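Retire the Teaser Post

Posted by Edith Salazar on Friday, March 20, 2020

Storage vendors have picked up a habit from the movie business. Weeks before a release, the company blog starts dropping hints. There is a blurred bezel, a countdown, a riddle about speed. Partners are told to stay tuned. Then the release arrives, and it is a firmware update with a new license tier.

I administer 600 virtual machines on two arrays, one from Lindale and one from Condori. Both vendors ran teaser campaigns ahead of their last major version. In neither case did the campaign contain a fact I could use. I would like the practice to stop.
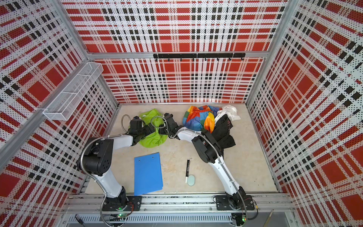 Patterned panels, empty hook rail and wire basket.

The cost falls on planning. A storage refresh at our size is budgeted in June and takes most of a year to carry out. When a vendor hints at something large, every open quote becomes suspect. Management asks whether we should wait. I have no answer, and neither does the account rep, who has seen the same riddle I have. During the Lindale campaign our purchase sat on hold for 24 days. The feature was inline compression for file shares. We run block storage only.

Arnulfo Huamán, who handles partner marketing at Condori, made the opposite case to me over lunch. His view is that teasers are aimed at the community: the bloggers, the user group leaders, the people who wear the shirts. Customers with a real project can sign a nondisclosure agreement and get the roadmap. That is true for large accounts. A shop with 700 employees and one storage admin tends to get the roadmap session a week after launch, if it gets one.
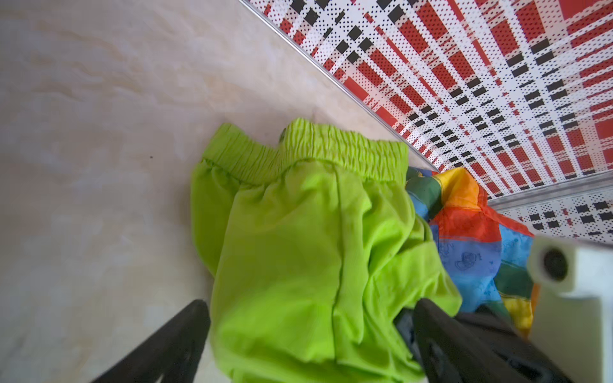 Green garment on the beige surface.

There is a second problem, which is that a teaser can't be checked. A published benchmark can be rerun. A data sheet can be compared with the compatibility list. A hint invites guessing, and the guesses get repeated until they are treated as commitments. Last year I sat in a design meeting where replication to Vamovby cloud was listed as a supported option. The source was a comment thread. The shipping product had no such option, and we rewrote the recovery plan.

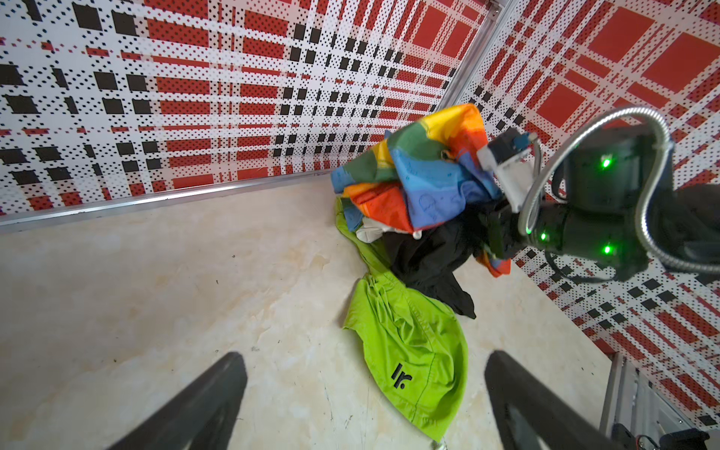 Corner post between the printed walls.

What I want instead is dull. Publish the release date when it is firm. Publish the supported hardware list on the same page. State which features need a new license and which arrive with the existing support contract. Plelberg does this for its backup software, in a plain table that gets updated every quarter, and I have never had to hold a Plelberg renewal for a rumor.

Until the others follow, my rule is that a hint has no effect on an open purchase order. I put that in writing to our finance office this week.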